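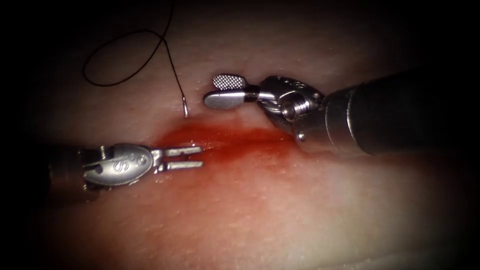
Wanted: people who will watch the disc before everyone else does

Releases Shop Jobs Press Contact

Callow > Jobs > Disc checking

Mar 24, 2021
By Malte Pfeiffer

Callow puts old and overlooked movies on disc for people who still own shelves. We are looking for part-time disc checkers to work out of our Edcombe office, or from home if your home has the right equipment and a door that closes.

The first job is Govulberg, a very long film in which a town argues over a bell. It has never had a proper home video release. We are giving it two discs, a commentary, a booklet and a set of English subtitles that were, until recently, the work of somebody who disliked English. It has to be at the pressing plant in May, and the plant has heard all our excuses before.

What a checker does

You watch the test disc from start to finish. Then you watch it again with the subtitles on. Then you watch it with the commentary, in which the director's nephew talks warmly about parking. You press every button on the menu, including the ones no sane customer would press, in an order no sane customer would try. You write down each fault with a time code and a sentence that a tired person can understand.

"Looks weird near the church" has been submitted to us. There is a great deal of church in this movie.
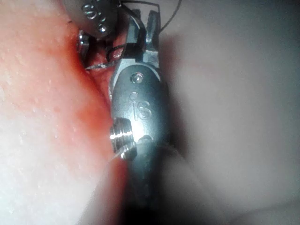
Steel instrument wrist, up close, against a soft pale pad.

The faults we care about most are missing or late subtitles, sound that drifts away from mouths, chapter stops that land in the middle of a word, and layer breaks you can feel. We also want to hear about typos in the extras. On our last release the word "restoration" was spelled two ways on one screen, and we had 39 emails before lunch. Some of them had attachments.

We don't need your opinion of the film. You will have one by the second viewing, and Ariel Galang, who runs checking, keeps a box at the bottom of the report form where you can put it. She does read the box.

Who we'd like to hear from

You don't need a film degree. Two of our current checkers have one and it hasn't hurt them. You do need decent hearing, patience with slow movies, and the ability to watch a man walk across a field for nine minutes while still noticing that the left channel has gone quiet. If you check from home you need a standalone disc player hooked up to a real TV. Laptops are fine for typing the report.

A second language is useful and gets you first pick of the subtitle jobs. Experience with captions for deaf and hard of hearing viewers is very welcome, and if you rely on captions yourself we would especially like you to apply. You'll spot things the rest of us sail past.

Please don't apply if you mainly want to see things early. You will see them early, many times, and you won't be allowed to tell anyone. 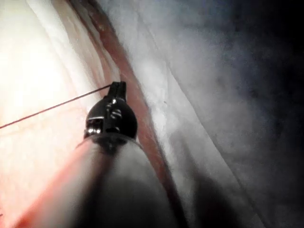 Dark instrument shaft with a red-orange reflection along one side.

Pay and hours

We pay $500 per title for a standard two-disc set, and a half rate for single discs with no extras. Govulberg counts as a standard set, though its running time has been pointed out to us. If a fixed disc comes back for a second round, that's paid separately. Work arrives in lumps: you may get two titles in one month and then silence while a rights holder looks for a letter.

Office checkers get a chair, a key card and use of the good speakers. Coffee is supplied. It's the same coffee that has always been supplied, and we've stopped taking suggestions.

Everyone signs a confidentiality form. The trade newsletter Yap ran our cover art a week before we announced it last year, and we would all like to avoid that meeting again.
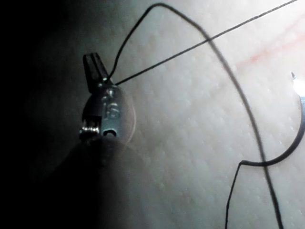

How to apply

Use the form on the Contact page and put "disc checker" in the subject box. Tell us what player and TV you have, which languages you read, and when you're free between now and May. Skip the resume unless you're fond of it.

Then pick any disc you own, from any label including ours, and send a short fault report on it. One page is plenty. If you can't find a fault, say so and tell us what you checked. Inventing one is a bad idea, as Ariel owns most things and will go and look.

We'll send a paid trial to the people whose reports we like. It lasts 55 minutes and contains a documentary on canals. Questions about pay go to Malte, and questions about canals can wait for the trial.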